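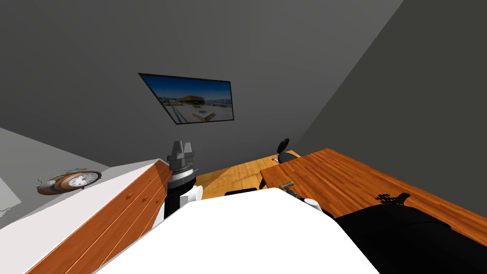
July 13, 2025

Second coat of the limewash test went on the Farwood panels this morning. Mixed 70 g of pigment to the bucket, same as the January batch, and let it stand an hour before brushing. The left panel took it evenly. The right one flashed along the top where I had primed too thin. Kendra wants a dark gray for the back wall and a darker gray on the side wall, as in the render, with the white-topped piece with the orange-brown front kept against them. My worry is the corner. Two grays that close will show every wobble in the cut line, so tape it and pull the tape while the second coat is still soft.

Panel 4 is chalking. Rubbed it with a black cloth and got a clear smear after two days of drying. Panel 6 rubs clean. The only difference I have written down is the casein, so Keegan is going to repeat both with fresh binder from the Jirent tub. The old tub smelled off and I threw it out.

Thérèse asked whether we could skip the mineral primer on new plaster. Not yet - I want to see the repeat first.

To do: label the offcuts, wash the block brushes, order lime putty (item 1226 on the supplier sheet).

3 min read

Recent entries
Casein binder, first trials
Brush marks on the Olaniyan samples
Drying times in a cold shop

Contact the workshop | Back to top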